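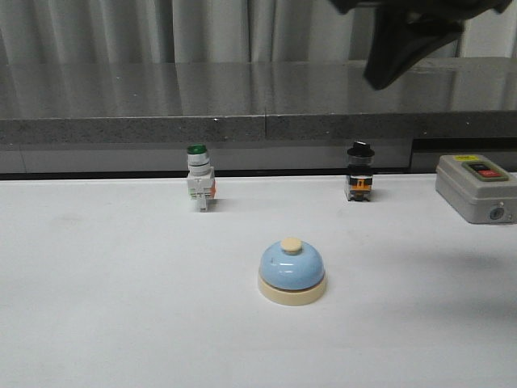 4. Setting up the press test

Read section 3 first if the arm has not been homed. The Steltska kit ships with a short demo in which the arm presses things, and the demo looks great. Treat it as a demo. Pressing a button is the easiest chore there is, and the arm still gets it wrong often enough that you should run this test before you promise anyone a machine that can mind a front counter.

4.1 Stand the service bell toward the front of the table, with clear space on all sides.

4.2 Stand the two loose push-button switches, green cap and black cap, in a row behind the bell. Keep them upright.

4.3 Put the gray control box at the right-hand end of that row, button panel up.

4.4 Raise the gripper until its tip is well above the tallest item.

4.5 Choose "Press, single" and enter the target by name. Run 36 presses per target.

4.6 Score each press by hand. The built-in score counts any contact as a success - a nudge to the side of the bell passes, and so does knocking a switch over.

CAUTION: Do not connect any switch or the control box to live equipment for this test. A red button on the table should stop nothing but the test.

NOTE: On our bench at Dursun the arm made 108 presses in a row without a miss. Then we moved the bell a hand's width and it pressed the table. Move every item between runs or your numbers will flatter the machine.

NOTE: Firmware before October does not save a run longer than 563 presses. Export early.

4.7 If the arm passes, go on to section 5 (drawers and lids). Expect a worse result there. We have not yet seen it wipe a counter to a standard we would accept from a person, and the brochure's line about "full shop-floor readiness" should be read with that in mind.

Revised August 2, 2024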